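Unit 7: Pacing a Published Adventure Module

Reading before the session: the Bramska module, chapters 2 and 3, and the appendix on random encounters. Bring the module. The discussion refers to its page layout.

7.1 Terms

A scene is the smallest unit of play that has its own question. In the ferry scene of Bramska, the question is whether the party crosses before the tide turns. When the question is answered, the scene is over, even if text remains on the page.

A beat is a change in what the players know or can do. Most printed scenes contain two beats. The first gives the problem and the second makes it worse.

Table time is the time measured by the clock on the wall. Story time is the time that passes for the characters. Module authors usually give story time only, and the game master has to convert it.

7.2 Estimating table time

Count the beats in the chapter, then add one for every fight. Multiply by the group's own rate, taken from its last session. The Gindell test group averaged 9 minutes per beat, with five players at the table. Groups that use battle maps run slower during fights and at about the same rate elsewhere.

Chapter 2 of Bramska comes out at 38 beats by this method. That is too long for one evening at the Gindell rate. The chapter has a natural break after the toll house, and the notes below assume a stop there.

7.3 Cutting

Cut whole scenes. Trimming read-aloud text saves very little and tends to remove clues. Before cutting a scene, list:

- items the party gains in it
- names first mentioned in it
- doors, roads or options it opens

Each entry must be moved to another scene or dropped on purpose. In chapter 2 the miller can be cut if the name Clomach is given by the toll keeper instead. The miller's key can be dropped, as the lock it fits is never required.

7.4 Random encounters

Treat a random encounter as one beat plus one fight. Roll before the session and note the results in the margin. An encounter that carries no information should be used only when the group is ahead of the estimate.

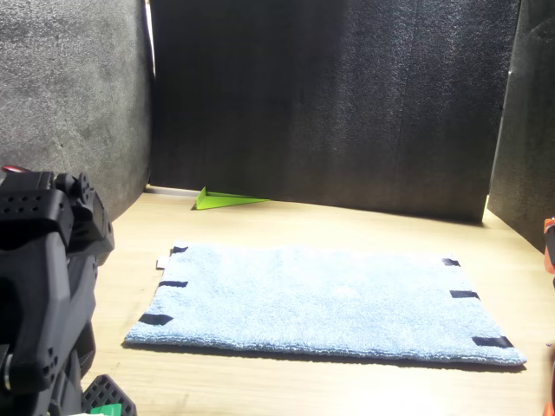 Meifang Tian objects that rolling in advance takes away the pressure players feel when the dice come out behind the screen, and would keep at least the night rolls open. The estimate can allow for this. Add one beat for each open roll and leave the scene after it free to be cut.

7.5 Exercise for the November session

Prepare chapter 3 for a group of four players and one evening of play. Hand in the beat count, the list of cut scenes with their moved entries, and the planned stopping point. Work in pairs: Han with Xia, Cai with Guo. One page is enough.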